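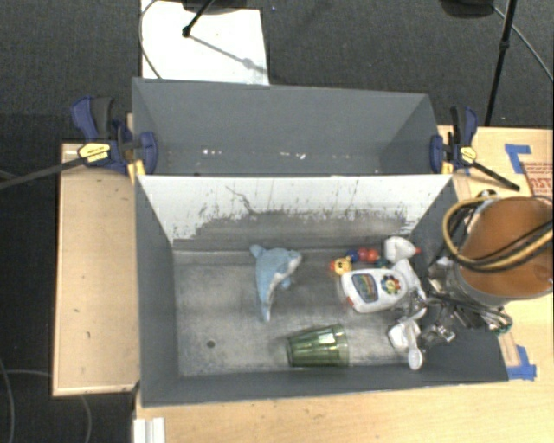

Todach is a word list of household and toy names in everyday British English, put together for people who write spelling games, crosswords and early reading books. It holds 3766 entries, and I've loved making every one of them! Each entry gives the word, its plural and a short plain meaning. Soft toys get their own group, so a plush dolphin like the one lying in the grey bin sits under "dolphin (toy)", well away from the sea creatures.

What's in it

words.csv — the full list
plurals.csv — 149 odd plurals (scarves, loaves, dice)
regional.csv — 200 local names, including far too many for a bread roll

Using it

Open the files in any spreadsheet. Rizzi, the little checker in the tools folder, finds repeated words and stray spaces.

Still to do

The kitchen group needs 18 meanings rewritten — I hope to finish them in September. New regional words are very welcome!

Last updated July 21, 2020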